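How I compare two grippers on the laundry job

I get asked a lot how I decide which gripper stays on the arms, and my answer used to be a shrug and "the one that drops less stuff." That got embarrassing, so last April I sat down with Solange Wong and we wrote up a proper routine. It takes an afternoon, you don't need anything fancy, and you can do it with whatever two sets you're torn between. Mine were the Closuso parallel jaws and the Brundesetti ones with the softer fingertips.

What you need

Both sets of grippers, a laundry basket, a washer or anything with a round opening at the same height, and a handful of clothes you don't mind stretching. Oh, and a notebook. I tried doing this with a spreadsheet open on the bench and kept walking away from it.

Step 1: Get the mounting the same

Bolt the first set on and check that the fingertips end up the same distance from the wrist as they will with the second set. The Brundesetti fingers are 5 mm longer than mine, so I put a spacer behind the Closusos. If you skip this you'll spend the whole afternoon comparing reach and thinking you're comparing grip (ask me how I know!).

Label your cables while you're back there. Left and right look the same once they're lying on the floor, and I have plugged them in swapped more often than I'd like to admit.

Step 2: Zero everything

Close the grippers all the way, zero them in the controller, open them, close them again. The reading should come back to where it started. I run the Karppinen controller, and it likes to be zeroed after it has been on for a while, so I power up and go make coffee first.

Then do a slow close on a folded washcloth and watch the current. You want a smooth climb. If it jumps, back the speed off before you blame the fingers.

Step 3: Pick your clothes

Start with one thing at a time. A full load is a terrible first test, because the fabric tangles and you can't tell what the gripper did from what the pile did. I like something slippery, like a sports jersey, and after that something heavy, like a towel. Socks come last. Socks are mean.

Drop each item in from waist height and leave it how it lands. Ho-yin Choi used to smooth them out for me between runs, bless him, and our numbers that day were wonderful and completely useless.

Step 4: Run it

Park the arms on either side of the basket with the grippers open, and start every single run from that same pose. Then it's reach in, close, lift, move to the drum opening, let go. I drive the arms by hand for this part. Once I know which fingers I like, I record the motion and play it back.

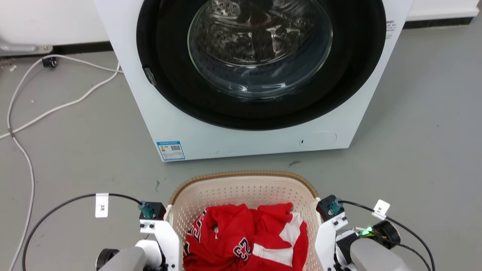

Should you test both arms at once or one at a time?

Start with one arm at a time, left and then right, with the same item. Once each arm does the pick without trouble, run them together and look for spots where they crowd each other over the basket.

Step 5: Write down how it failed

A pass or fail mark won't help you much later. I write "slipped on lift," "missed the fabric," "grabbed the basket too," or "hung up at the door." I've logged 248 runs this way across the two sets, and the notes are what I go back and read.

For me the Closusos were better at pinching a single layer, and the Brundesettis were better at hanging on once they had a good handful. I went with the Brundesettis, mostly because a drop halfway to the drum annoys me more than a second try at the basket does. Your pick might go the other way if you're doing thin stuff all day.

One last bit on fingertip pads: the Brillex ones I stuck on the Closusos helped with the jersey but started peeling at the corners. Clean the metal with alcohol before you stick them down and press for two minutes. I'm trying a thinner pad next and will add the results to this page when I have them.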